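In praise of the small public bathroom

By Struan Strachan
11/13/22

I have a confession for anyone who has ever gone on a walking trip with me: I plan the whole route by the bathrooms. Not the views, not the bakeries (well, a little by the bakeries). And I have come to believe that a town's public restroom says more about how it feels toward strangers than any welcome sign ever will.

Take Lundale. It has a lovely main street, a bandstand, planters full of geraniums, and no place at all to go unless you buy a sandwich first. I bought the sandwich. It was a good sandwich! But I spent the whole afternoon feeling like a guest whose host kept looking at the clock.

Then there is Clernden, seven miles down the road and half as pretty, with a plain little brick restroom next to the bus stop. It's open from early morning until the last bus. There's a hook on the door, a shelf for your bag, soap in the dispenser. I stayed in Clernden for 2 days when I had meant to stay for lunch, and I'm certain that building had something to do with it.
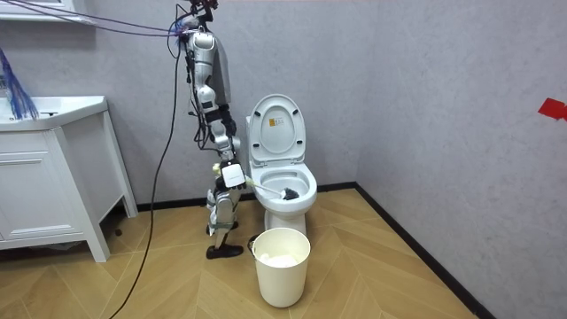

People who argue against public restrooms nearly always bring up money, and I understand that. Cleaning costs something every single day, and it never gets a ribbon cutting. But think about who pays when the door stays locked. The delivery driver pays, and so does the dad with a toddler who needed to go five minutes ago. My friend Hilkka Kauppinen is 71 and used to walk the river path in Nallmont every morning. When the restroom at the halfway point closed in April, she cut her walk down to a loop around her own block. She misses the herons. She misses the people she used to nod to even more, I think.

I'd love to see that restroom open again, and I'd like it to be small. Big restroom blocks are gloomy and echoey and you never feel quite alone in them. Give me a single room with a real door, a good lock and a light that stays on while you're in there. Put it right out where people walk by, near the shops or the playground, and put up a sign that can be read from across the street. Nallmont has 27 signs pointing to parking (I walked around with a notebook, yes) and not one pointing to a toilet.

And please, let's talk about cleaning as the skilled work it is! The best-kept restroom I ever used was at the ferry landing in Lã, a tiny place with one stall and a window that opened. The woman who looked after it had been doing so for 17 years. She knew which tap dripped and when the school groups came through, and she had strong opinions about mops. I could have listened to her all day, but the ferry was leaving.

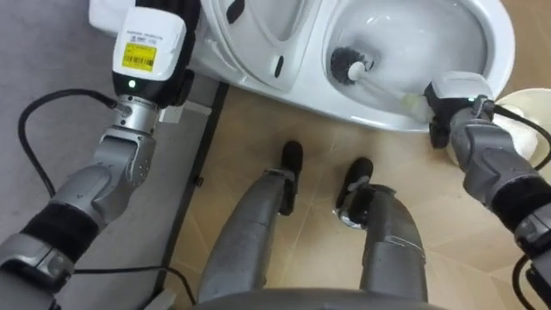 A white toilet and a tiled floor.

So if your town is asking what to do with a bit of spare budget, go to the meeting and say the word "toilet" out loud. It's awkward for a second or two. Then somebody in the back row will start nodding, and somebody else will tell a story about a long drive and a locked gas station, and you'll have a real conversation going. Nallmont's meeting is next month. Hilkka and I will be in the second row, and I'm bringing the notebook.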